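Re: [grippers] Rister fingers vs Kouris fingers for hand-held work

On the November thread, someone wrote:
> We're choosing between the Rister and the Kouris fingers for the
> hand-held units. Arm at the other end is a Wututach. Does anyone
> have hours on both? Main worry is thin stuff and hardcovers.

We ran both for 2 weeks. The Rister set closes more evenly and the grey fingers don't mark book covers. The Kouris set is stiffer and better on anything heavy, but it skates off cloth unless you come in nearly flat. We got up to 3000 cycles from a Rister pad before the tips went shiny.

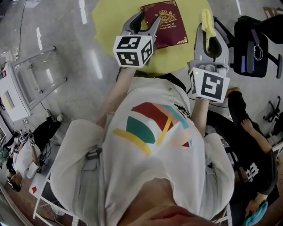
Book and cloth task, one gripper per hand, marker cubes on both.

Tracking matters more than the fingers, in my opinion. With the Relosico controller set to its default filter we lost the cube whenever a forearm crossed over it. Dropping the filter to 5 fixed most of that. The colour of the table made no difference that I could measure.

For hardcovers, open wide and take the top edge. Going for the spine twists the book in the grip. I haven't tried either set on the Wututach itself, so I'd be keen to hear how the Kouris mount lines up with the wrist flange.

Can post the filter settings if they're any use.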